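Dimanche 6 avril 2025 – je rentre tout juste de la journée portes ouvertes chez Plornitz et j'ai encore la tête pleine de moteurs ! J'y allais un peu à reculons (31 minutes de bus, debout, merci la ligne 36), et j'y suis restée tout l'après-midi.

Le clou de la visite, pour moi, c'était le poste Dobos, au fond du hall. Un bras articulé, un tapis quadrillé, de petits objets à manipuler, et des gens de tous âges agglutinés devant. J'ai joué des coudes sans vergogne pour m'approcher de la table.
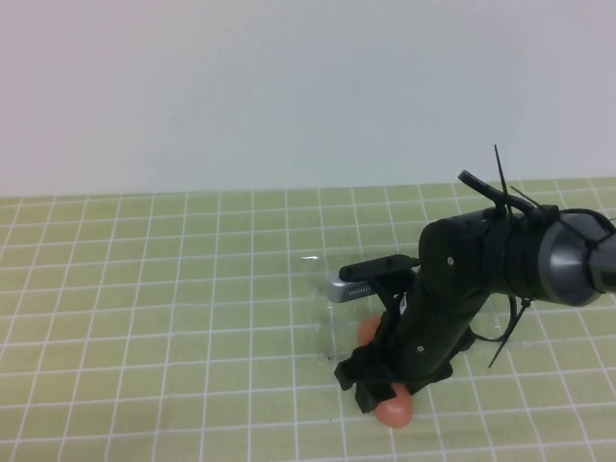 *La pince du poste Dobos, tout près des deux petits objets orange.*

Ce qui m'a plu, c'est le côté bricolé de l'engin – les colliers de serrage noirs qui dépassent, le câble qui fait sa boucle sur le dessus. Je m'attendais à une machine toute lisse, comme dans les publicités, et je l'ai trouvée bien plus sympathique comme ça. J'ai aussi appris qu'un bac transparent, c'est une vraie plaie pour une caméra, et vu le mal que j'ai eu moi-même à repérer ses bords sur le tapis vert, je compatis.

J'ai raté l'atelier Hollo, complet dès midi (grosse déception). Prochaine visite en septembre, et cette fois je réserve !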